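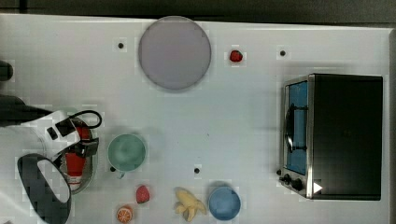
Home | Threads | Episodes | Spoiler Policy | Log in

Search the archive... Go

Subject: Re: Clotley s2, the finale, and is it worth rewatching from the start

Quick one before work, sorry for the typos in advance. Finale spoilers below, ALL of them, so if you're still on the ferry episode close this now.

Watched it twice. Once at midnight when it dropped on Trustuvier and again last night with the subtitles on, because half of what the mayor says in the council chamber is mumbled and I was sure I'd missed something. I had. She says "he asked for the key back," not "he asked for the keep back," which I spent an entire day building a theory on. Theory's dead. Please ignore my message from the weekend.

So. The good stuff first. The phone box scene is the best thing they've done since the pilot. No music, one shot, and you only get her half of the call. I kept waiting for them to cut to the other end and they never do. When she says "then who did I bury" I had to pause it and walk around the kitchen a bit.

The flood episode also holds up much better the second time. First time through I thought it was padding, everybody stuck in the school gym for 58 minutes snapping at each other. But watch who goes near the fire door. Eshun goes over there twice and comes back with a different coat. Completely missed it. It's just there in the background while the dentist is doing his speech.
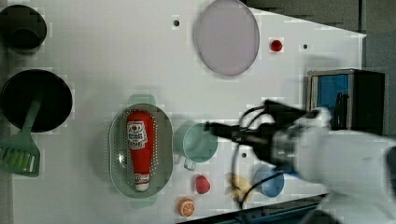 Now the bad stuff. The twin thing. I know some of you love it and I'm not trying to start the September argument over again, but a secret twin in the last ten minutes is cheap. They had a perfectly good ending sitting there. Eshun did it, the town let him, everybody goes to the harvest dance. Roll credits. Instead we get a guy stepping off the bus with the same face and a worse haircut.

And it breaks stuff. If the twin was in Clotley the night of the flood, then who signed the register at the hotel? They made SUCH a big deal out of that signature. Whole episode about it! The handwriting woman came in from the city and everything. If it's the twin's signature then her report is right and the sheriff is an idiot. If it isn't, the report is wrong and she's the idiot, and she was the only person in town I liked.

Also the pacing. Seven episodes was not enough for this much plot. Season 1 had room to sit in the diner and let people be weird. This year each scene has a job to do. I missed the pie contest kind of nonsense. The closest we got was the bit with the goose.

Anyway, cutting the quote down to the part I'm answering, full message is in the archive under the old subject line.
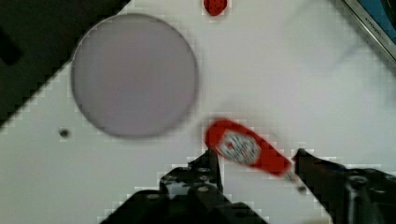

Theophilus Agyeman wrote, on Wed 30 November:

> I think you are all being too hard on the twin. Go back to season 1,
> episode 6, the birthday party. The mother sets out two cups. She
> looks at them and puts one away. We argued about that cup for weeks
> and most people decided it was for the dead father. What if it was
> never for the father?
>
> Also the song. The one on the diner jukebox, number 42, that Eshun
> always turns off. It's a duet. I don't think that is an accident.
>
> My real complaint is Druritz. They set him up as the one man who
> knows what is under the reservoir and then he leaves town in a taxi
> and we never hear of him again. That bothers me far more than any
> brother on a bus.

OK the cup. I went and checked and you're right, there are two and she puts one back in the cupboard, and the camera stays on the cupboard a weirdly long time. I'll give you that. I still think the writers found that cup later and said oh nice, we can use that. You can't prove it either way, which is annoying.

The jukebox I don't buy. He turns it off because it was playing when his wife left, he says so to the bartender. Might be both I guess. Somebody with better ears tell me if it's a duet in the season 1 version too, or if they re-recorded it, I remember it being just the one woman singing.

Agree 100% on Druritz though. What was that?? He gets the best entrance of the season, the whole business with the umbrella, tells the sheriff "you don't drain a thing like that, you ask it," and then poof. Taxi. I figured he'd turn up in the finale. My sister's guess is the actor got another job and they wrote around it, and to be fair he does look like he's leaving in a hurry in that scene, he doesn't even take the umbrella.

Which, where is the umbrella? It's in the hotel lobby in the flood episode. Then it's in the mayor's car. Did she pick it up or did he give it to her? If he gave it to her they've met, and she told the council they hadn't. 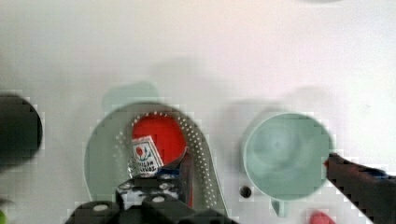

Things I want from season 3, if there is a season 3, Trustuvier haven't said a word:

- what's under the reservoir. just show it. I don't care if it looks silly
- Druritz back, with or without umbrella
- more of the handwriting woman
- no more people with the same face as other people
- the goose

On the rewatch question that started this whole thread: yes, do it from the start, but skip the clip episode, there's nothing new in it except the bit of the sheriff reading the letter and that's in the recap anyway. The pilot plays totally different once you know about Eshun. He's so nice in it. He holds the door for the dead girl's mom and you just want to yell.

If people want to do it as a group I can do Sunday nights, one episode a week, post your thoughts by Tuesday or so. Use the old [REWATCH] tag in the subject so the folks who are behind can filter it. And PLEASE put the episode number in, last time it was a mess and I got the ferry thing spoiled for my own sister.

Gotta run, bus is here. No twins on it so far.

This site uses cookies to keep you logged in and remember your digest settings. Accept | Manage settings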